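The Brivstead folding table, four months on

4 min read

I have been meaning to write this since August, when the Brivstead finally arrived and my sister Baiba Laur stopped asking me when she could come round and sew again without balancing her machine on the ironing board. We do a lot of patchwork in this house, you see, and for years we made do with the kitchen table, which meant clearing everything away at teatime whether we'd finished or not.

I'd looked at the Imrie first (lovely, but well over what I wanted to spend) and then at the Torkent, which a friend has and grumbles about, mainly for the wobble. The Brivstead was £192 with delivery, and I'll admit I dithered over it for weeks. It took me 29 minutes to put up, with a cup of tea going cold beside me, and the instructions were perfectly clear apart from one drawing that seemed to be upside down.
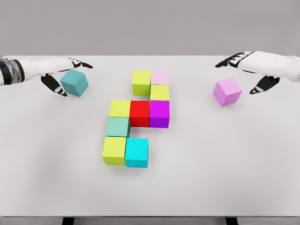
What I love most is the height. I'm not tall, and after a long afternoon of cutting out I used to go to bed with my shoulders up round my ears. Now I can stand and cut for a good hour and feel quite all right afterwards! Baiba is a fair bit taller than me and says she'd like it slightly higher, so do measure yourself against something at home before you order.

It isn't perfect. The catch on the folding side is stiff, and I've pinched my thumb in it twice. I also wish there were somewhere to hang the scissors. When I wrote to ask about the catch, a very kind lady called Reet Šimkus answered the same afternoon and posted me a spare, free of charge, with a little note about rubbing candle wax on the hinge. It has helped a good deal.

Would I buy it again? Yes, I would, and Baiba has already been hinting about her birthday.

Related reviews
Modov rotary cutter, 30 quilts later
Imrie daylight lamp
Pressing mats for small rooms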